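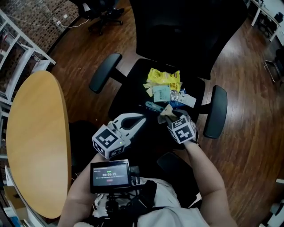

Section 2. Adjusting your Trendard chair

Thank you for getting this far! The building part is behind you now, and what's left is the pleasant bit, where you make the chair suit your own back and legs. Do set aside a quiet quarter of an hour for it, and wear the shoes you'd normally work in.

1. Sit right back so that your hips touch the backrest, and let your shoulders drop.

2. Lift the lever under the right of the seat and ease yourself up or down until your feet rest flat on the floor. Let go of the lever and the seat will stay put.

3. Turn the large knob beneath the front of the seat to set the tilt. Clockwise makes it firmer, and two full turns are plenty to begin with (you can always come back to it tomorrow).

4. Rest your elbows and bring your desk things towards you. If your shoulders creep up, lower the seat a touch and try again.

Note: A new chair often feels a little stiff, rather like new boots. Give it a few days before you decide you've got the tilt wrong.

Caution: Never stand or kneel on the seat, and keep fingers well clear of the tilt plate while someone is sitting down.

Caution: Clear the seat and vacuum the mesh before using any spray cleaner. A cloth wrung out in warm, soapy water does nicely for marks.

If the seat sinks by itself, please stop using it and ring our helpline on extension 487. Ask for Iqra Rana or Wing-sze Lo, and have your order number to hand.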